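4. Results: how school newsletters reached families

Last updated: May
Print this page | E-mail this page

4.1 What got sent

Over the school year the three Plurcombe schools sent 129 newsletters between them. Most went out by e-mail with a link, a few on paper only. The elementary school sent the most by far. The high school almost quit after winter break and then picked up again in the spring, when testing season came around and the office had schedules to push out.

Length was all over the place. The shortest was one line on picture day. The longest ran past 3,000 words and had the whole athletics handbook pasted in at the end. We did not drop it from the sample. Maybe should have.

Content was coded by two readers (Rewi and Hollis) using the sheet in Appendix B. Categories - dates and schedules, requests for money or help, student work, rules, staff news, other. Agreement was good for schedules and money, weaker for rules. The line between a rule and a reminder of a rule is thin, and the two readers never fully settled it. Where they split, the item was coded under both.

4.2 Opens, clicks and when

Open rates came from the mail tool, so they carry the usual problem: an open is a loaded message, not a read one. Families who read on a phone with previews turned on may show up as opens every time. Families with pictures blocked may never show up at all. We report them anyway. No better number was availble at this scale.

Newsletters sent before 10 a.m. did worse than those sent after school let out. Same pattern at all three sites. The middle school had a standing habit of sending at the start of first period, and the office there was surprised by the result, then moved the send time to late afternoon for the rest of the year. Opens went up. We can't say the time did it, as the subject lines got shorter in the same weeks.

Subject lines. "Weekly News" was used over and over, and did poorly. Lines with a grade level in them did better, even among families with no child in that grade. We have no good explanation for this last part.

Clicks were low everywhere. The one item that beat everything else was the testing schedule, laid out by class section. Second was the lunch menu. The principal's letter, usually at the top, was clicked through to the full text by nearly 15 percent of those who opened. Parents in the interviews still said they liked having it there. Liked that it existed, in one case, without having read one.

4.3 Class pages

Each school also let teachers add a class page at the bottom of the newsletter. Uptake was uneven - a handful of teachers did it every time, most did it once. Pages with a photo were opened more than pages with none, across all grades and subjects. The photo did not need to be of students. Elective courses tended to post equipment or work in progress, and those pages held up fine against the ones with faces in them.

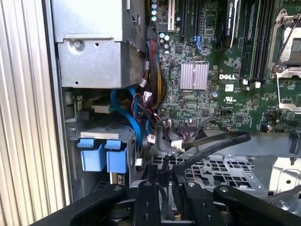
Figure 3. Inside a Dell desktop computer: motherboard, finned heatsink, metal housing.

Jolene Tomoana objected at this point in the review meeting that opens on a class page tell us very little about whether a family learned anything from it, and that the paper should stop treating the two as the same. "My sister opens every one of them in the parking lot and couldn't name a single date," she said. She wanted the interview data moved up front and the click tables sent to an appendix.

We have kept the order as it was but agree with the point. The tables show reach. What families took away is in 4.4, and the sample there is small.

4.4 Interviews

Parent interviews were done by phone or in the school library, whichever suited. Questions in Appendix C. Interviews were held in English, Spanish or Tagalog, with Tolentino handling the last. Families were asked first what they remembered from the most recent newsletter, without looking at it.

Most named a date. Fewer could say what the date was for. Several mixed up the reading test and the math test, which in the Plurcombe format sit in the same row of the same table, with section letters run together. One parent had copied the table by hand onto the fridge calendar and got it right. One had the prior year's.

Families who got a translated newsletter remembered more items than families who read English as a second language and got English only. The gap was biggest for rules and requests for money. For student work there was no gap, everyone remembered their own child's name.

Paper came up without us asking. Grandparents in particular wanted it. Ashby, who ran the interviews at the elementary school, noted that the paper copy was often described as "the real one", with the e-mail treated as a sort of notice that it was coming. That school had cut its paper run back in the fall. The office did not know families felt this way, and nothing in the open rates would have told them so.

4.5 Limits

One district, one year. The mail tool changed its counting of repeat opens in the middle of the spring term and we only found out later, so fall and spring opens should not be compared directly. Within-term comparisons are okay. Interview families volunteered and are likely more engaged then average. The high school's quiet months leave a hole in its data that we did not try to fill.

Staff time was not measured. Several office staff brought it up, and a follow-up study should log hours for writing, layout and translation at each school.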